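HOME & HABITS | Small Pleasures

The Checkered Cloth Gets Its Due
By Nkechi Ezeani
April 2019

I own 31 dish cloths and I can tell you where nearly every one came from. The oldest is a blue and white check from a market stall in Marikar, bought one October when I'd gone in for onions. It has wiped down 3 kitchens and more jam than I care to think about, and it still dries a wine glass better than anything I've bought since!

Check cloth has been a working fabric for a very long time, and the mill shop at Ulteditz (a lovely, drafty barn of a place) sells it by the yard. I went in for one yard and came home with six. The light blue is my favorite. It looks fresh on a hook, it looks fresh in a heap, and when you grab it by the middle and twist, the squares go off in all directions like a kaleidoscope.
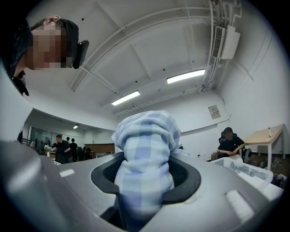
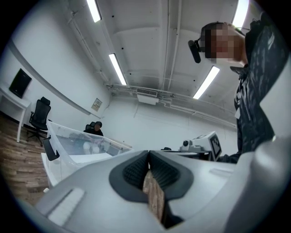
Do you need to wash a new cotton dish cloth before using it?

It's best to. New cotton often carries a finish that keeps water from soaking in, and a warm wash or two takes it out. Skip the fabric softener, which leaves a coating of its own.

After that I'm a folder. My sister in Clellitz stuffs hers in a drawer by the fistful, and I'll admit she finds one faster than I do. I fold in thirds, then in half, and stand them on edge in a shallow box so every pattern shows. When a cloth gets too thin for glasses it moves down to counters, then to the floor, then out to the shed, where mine go on to polish bicycle chains for years.

More in Home & Habits
A Weekend With the Quilters of Lovar
The Right Way to Season a Cutting Board
Seven Soups for a Cold Kitchen
Why I Line-Dry in Winter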